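Notes from the Bench: Teaching Two Arms to Share One Job

The following is a record of my second month of demonstration work at Gimham, set down for colleagues in other groups who have asked how the collection sessions are run, and for my own use when the next round begins. The views are mine and should not be read as a statement of the laboratory.

Our station has two arms fixed to the front of a table. The operator sits to one side with a matching pair of hand controllers, and whatever the operator's hands do, the arms do. The joint positions and the camera streams are recorded together. A completed recording is called an episode, and the target for this round was 4,000 episodes across 19 tasks. The software that binds these things together is Dukuto, which was written in-house and which I have come to respect, with certain reservations to be mentioned below.

I had assumed before joining that the difficulty would lie in the learning side, and that demonstration was clerical work. I no longer hold that opinion. A policy trained on careless demonstrations will reproduce the carelessness with great fidelity. When I rushed a grasp in my first week, the model rushed it too, and at the same point in the reach.

The tasks in this round are domestic in character. They involve towels, bowls, cups, baskets and small packages. Folded cloth is the most instructive of these, as it gives under the finger and hides whatever lies beneath it. A package resting against a towel looks simple to a person. To an operator working through the wrist view, the same package may be difficult to approach without dragging the cloth along with it.

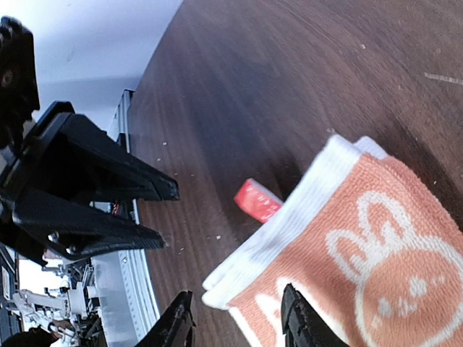 Wrist view with both grippers near the orange towel and the small red package.

My colleague Maite Valcárcel, who trained me, holds firmly that a new operator should learn on the wrist views alone before being allowed to look at the table directly. I resisted this for several days. The wrist camera shows a narrow field, the fingers occupy a good part of it, and the other arm tends to enter from the side at moments when one would prefer that it did not. Her reasoning, which I now accept, is that the model will have only the cameras. If the operator relies on something the cameras do not record, the demonstration contains a decision with no visible cause, and the model has nothing to learn it from.

She also asks operators to pause for a short moment before closing the fingers. I had been treating the pause as wasted time and trimming it. After she reviewed a batch of mine from the afternoon, 6 episodes were set aside and I was invited, courteously, to repeat them.

Work with two arms raises a further matter, namely which hand leads. A person opening a packet or passing an object from one hand to the other does not consider the question. The operator must consider it every time, and must answer it in the same way every time. Our written procedure now states that the arm nearer to the object makes the first contact, that the second arm approaches only when the first is still, and that neither arm is to pull while the other is moving. The last clause was added at my request, following an episode in which I stretched a paper sleeve until it tore.

Force is the weak point of the arrangement. The controllers return no sense of touch, so the operator judges pressure by eye, from the way a wrapper creases or a soft item begins to flatten. I have found it helpful to close the controllers by small amounts and to wait between them. Raymonde Cloutier, who came to us from the Sukprasert group and has far more hours at the controls than I have, closes in a single smooth motion and is nearly always right. I do not recommend her method to beginners, although I admire it.
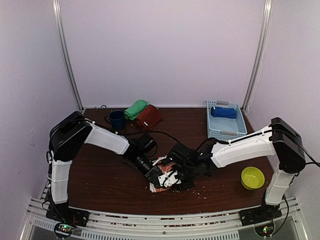

The two arms meeting over a small crumpled item in the middle of the table.

On the matter of resetting the table, opinions in our group differ. One school holds that every episode should begin from the same layout, with each towel and bowl returned to a marked place. The other holds that the layout should be allowed to drift, so that the model does not come to depend on a basket being exactly where it was yesterday. We tried the first approach in July and obtained a policy that performed well until a mug was moved by the width of a hand. Our present practice is to vary the background items freely and to keep written notes on the objects that matter to the task. I consider this a reasonable settlement, though it makes the notes longer.

Crumbs deserve a sentence of their own. They are a small change in the appearance of the surface, and we leave them in place during a run and wipe between runs. The start and end of each run are entered in the log, so that anyone examining the recordings later can find the point at which the table was cleaned.

As to my reservations about the software: Dukuto allows an operator to mark an episode as successful with one key and as failed with another, and the 2 keys are adjacent. I have raised the question of moving one of them. It also saves the task name from the previous episode unless the operator changes it, and I spent most of one morning correcting a run of cup placements that had been filed as towel folding. The revised version, which carries the working name Oleo, is said to ask for confirmation at the start of every run. I look forward to it.

There remains the question of fatigue, which I think is given too little attention in written procedures. After a long stretch at the controllers my reaches become shorter and my corrections more frequent, and both habits are plain in the recordings. I now stop at the first episode in which I notice an unnecessary correction, stand up, and do something else for a while. Raymonde stops by the clock. Maite says she stops when she begins to blame the arm.

The next round will add drawers and lids to the list. I have asked that the towel tasks be kept open for some additional sessions, as my left-hand leads are still noticeably slower than my right, and the request is under review.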